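4.2 Comparing the two finger sets on bed-side laundry

I said in Section 3 that the bench results had left me a bit smug, and the bedroom trials are where that wore off. On the bench, both finger sets for the Prilel hand-held gripper did fine with towels and dishcloths. Clothes on a bed are another story! The surface gives under you, the quilt has its own folds that the fingers love to grab, and you're usually reaching from a seated position with your wrist at some silly angle.

So we moved to a real bedroom and did 70 folding trials there, most of them with two people and two grippers. Set A is the stock Wonholm finger, stiff all the way to the tip. Set B is our own print, same outline but with a softer filament and a thinner wall. Everything else stayed put: same mount, same trigger spring, same recording settings (see Section 3.1 for those).
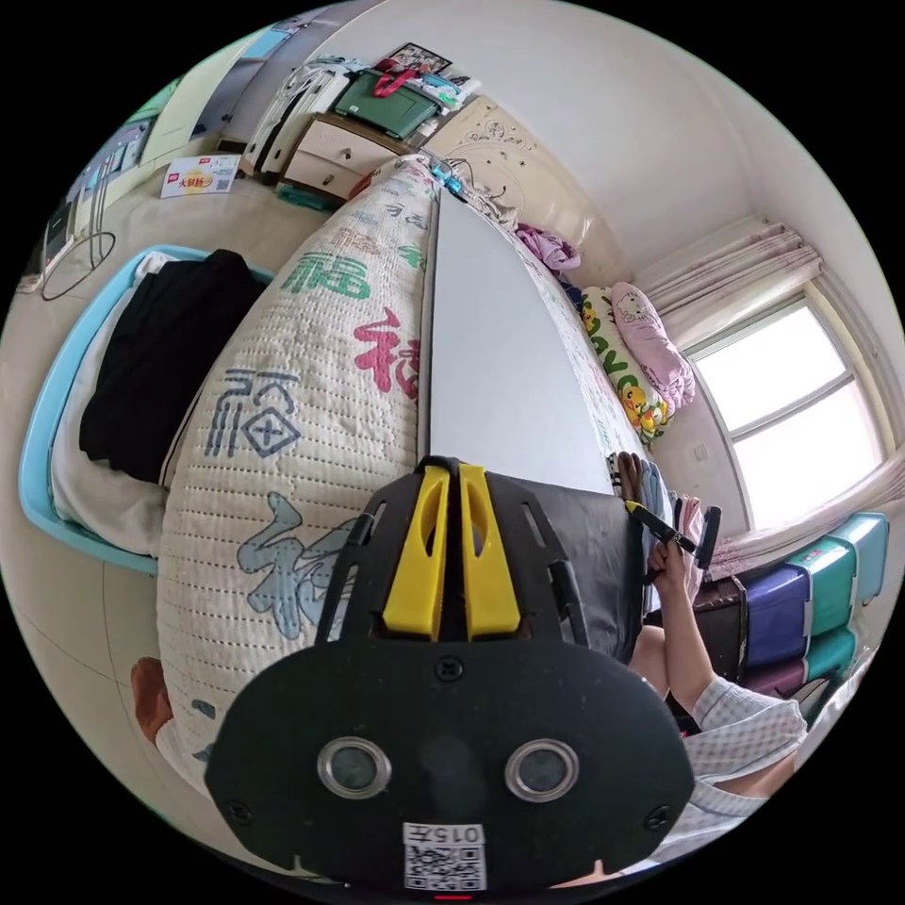
Figure 3a. Gripper 015 at the side of the bed, with a second operator seated on the right.

The first thing I wanted to know was simple: how often does a finger pick up the garment and only the garment? With Set A we had 27 trials where the fingers took some of the bedding along too, and with Set B we had 5. I was expecting a gap, but not that one. My best guess is that the softer tip flattens out when it meets the mattress and slides in under the hem, while the stiff one digs a little hole and closes on whatever is down there. (I'd love to put a force sensor in the tip and check this properly, but that's a job for December.)

Two-gripper moves were harder to score. When one operator holds an end and the other pulls, a slip on either side ruins the fold, and from the wrist video alone it's tough to say whose slip it was. Dalibor Vondráček and I each labeled every trial separately and then argued over the ones where we disagreed – which took longer than the trials did.
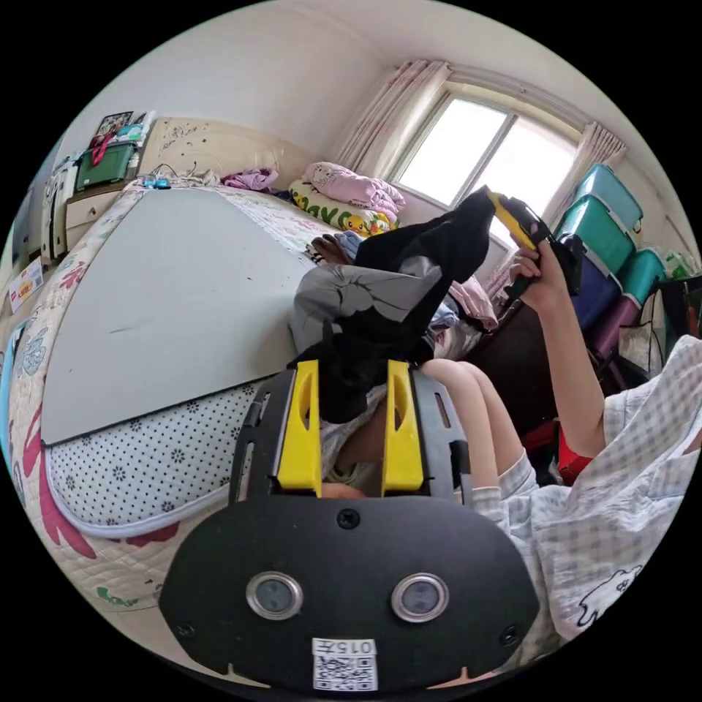 Figure 3b. Black fabric held between two grippers, one at each end.

On these shared holds the order flips. Set A kept its grip better once the cloth was under tension, and Set B let it creep out bit by bit, especially with thin knits. You can feel it coming through the trigger, so a human operator just squeezes harder. A policy trained on our video has no way to feel that, and I think it matters more than the raw slip count does.

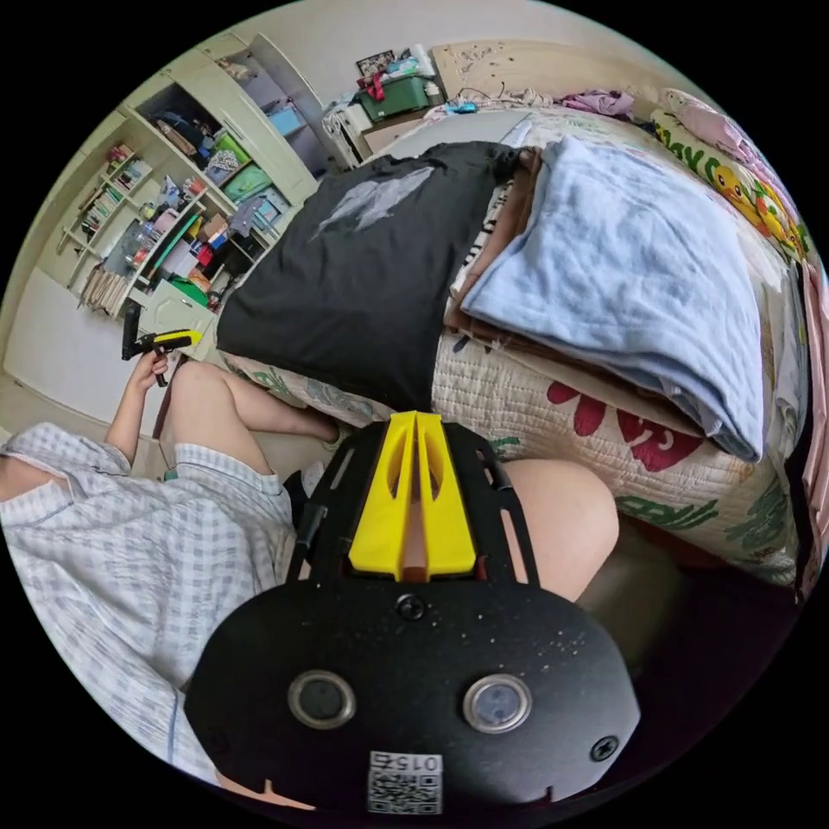
We also tried a rubbed-down version of Set B, sanded along the inner face with coarse paper. It helped on cotton and did nothing I could measure on anything slick. It wore smooth again after 43 closures, so I wouldn't bother unless you enjoy sanding. A ribbed face printed straight into the part is the obvious next step, and the Parkia slicer profile in the appendix already has one, though we haven't tested it.

Where does this leave the choice of finger? For picking clothes off soft bedding I'd go with Set B and not think twice. For stretching and shared holds I'd still reach for the Wonholm set, and for mixed work I'd probably put one of each on the mount, odd as that looks.

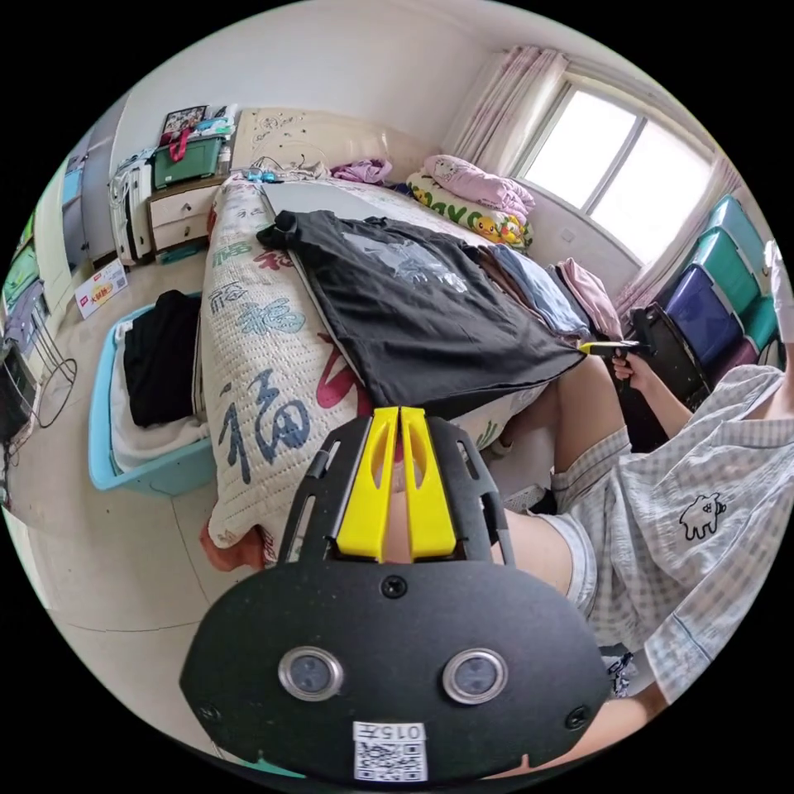

Bohumila Havlíček objected to the mixed setup when she read a draft of this section. Her point was that two fingers with different stiffness will close off-center under load, so the grasp point in the video drifts away from where the controller thinks it is, and a small error like that could eat up whatever we gained at the hem. She'd want a calibration pass for each finger pair before believing any of it. I think she's right about the drift. We measured closing width only with matched pairs, and the Tatlı controller we use for replay assumes the jaws meet in the middle, so mixed pairs are left out of the replay tests in Section 4.3.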